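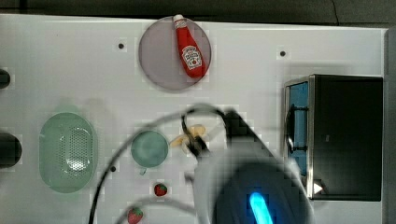
Table, from above. Red bottle on the plate, mint green colander at left.

July, notebook, cont.

Second try at the Flokex filler for the Potgate shelf brackets. First batch slumped because I mixed it too thin. Went to 4 parts powder to 1 water by weight and it held an edge. Working time was short, some 30 minutes before it started to drag under the knife.

Theerawat Noiphan wants the same mix for the Inthanon window repair. Told him to wait until the test bars have been sanded. Bars 1 and 2 are on the rack by the door, please don't stack anything on them.

Sanding: 90 grit is too coarse, leaves lines that show through primer. Try 180 next. Dust bag is nearly full. 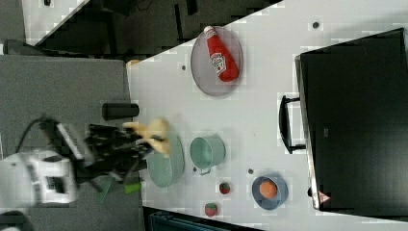

Same table, other angle. Bottle across the gray plate.

The Jerkari bracket still has a hairline crack at the lower screw. Opened it up with the scraper and refilled. If it comes back I will cut the old wood out and patch.

To do: order more Flokex, label the two open tubs, ask Theerawat for the window measurements. Scale reads 2 g high with the small tray on, so tare it first.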